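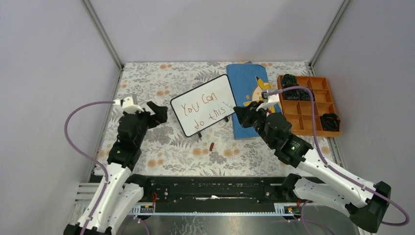 Floral cloth with gray leaves and peach-orange flowers on cream.

Grurnlow Table Linen Library
Progress report to the Zoubi Fund
8 Nov 2025

Where we are

The library is open, the shelves are up, and people in Sallovville are borrowing tablecloths. We mention this first because the last report ended with the shelves on back order and a tone we have since been asked to avoid.

The collection stands at 239 cloths. Most came from attics and estate sales, and a good many arrived in garbage bags with a note saying "for the library," which we have learned can also mean curtains. The curtains went to the high school theater department, which has stopped returning our calls.

Since opening in July we have made 715 loans. Your original agreement asked us to report "unique community engagements." We don't know what one of those is. A loan is one cloth going out the door with one borrower, and we'd like to keep counting those if that's all right.

What people borrow

Our application said the main users would be families planning weddings and other large events. The families have been polite about this. Large events turn out to want everything white and matching, and we own very little that matches. What goes out week after week is the ordinary stuff: a check for a cookout, something flowery for a birthday, a plain round one for the card table. Florals are easily the most requested. Plain beige is the least, and it is also what we get given the most.

We had set aside part of the budget for a wedding brochure. With your approval we'd like to move that money to laundry.

Laundry

The plan was that borrowers would wash cloths before bringing them back. Most do. Some wash them hot, with a red sock. Candle wax has been a bigger problem than wine, and turmeric has been a bigger problem than both. We now ask everyone to bring cloths back unwashed, and the loan sheet says so in large type. Returns still come in smelling of fabric softener from people who could not bring themselves to hand over a dirty tablecloth.

Doing it ourselves costs money. The washer repair alone came to $347, and the repair company's written opinion was that the machine had been asked to do too much. The linen budget in the proposal had no line for this. It did have a line for lavender sachets, which we have not spent.

Ironing is done in the back room in the mornings. We press the cottons and the linens. We do not press the polyester, after one try.

Sizes and the catalog

We had a great deal of trouble with sizes. Labels on old cloths are missing or optimistic, and a cloth that has been through forty years of dryers is no longer what it says it is. Everything has been measured again, flat, and entered in the Jestelel catalog with the new size. Borrowers can search by shape, length and color.

Color is still a mess. The catalog came with a fixed list that has four kinds of teal and no cream. Cream cloths are filed under "other," so a search for "other" now brings up a surprisingly handsome selection. A request to add cream has been submitted. We received an automatic reply thanking us for our interest in teal.

Losses

Eight cloths have not come back. One is known to be under a boat. We have sent reminders for the rest and don't plan to chase them further, as the postage would soon pass the value of the cloths.

The mending evenings

These were in the proposal as a monthly class. Attendance at the first was thin, and the second fell on the night of the football playoff and was thinner. We moved them to the afternoon and stopped calling them a class, and now there are not enough chairs. Darning is popular. Hemming is popular with people who want somebody else to do it.

Before the next report

We need a second drying rack, a decision from you on the brochure money, and folding chairs. We would also like to stop accepting beige until spring. A sign to that effect is already on the door, and two bags of it were left underneath the sign this week.

The receipts are attached in date order, apart from the one that went through the wash.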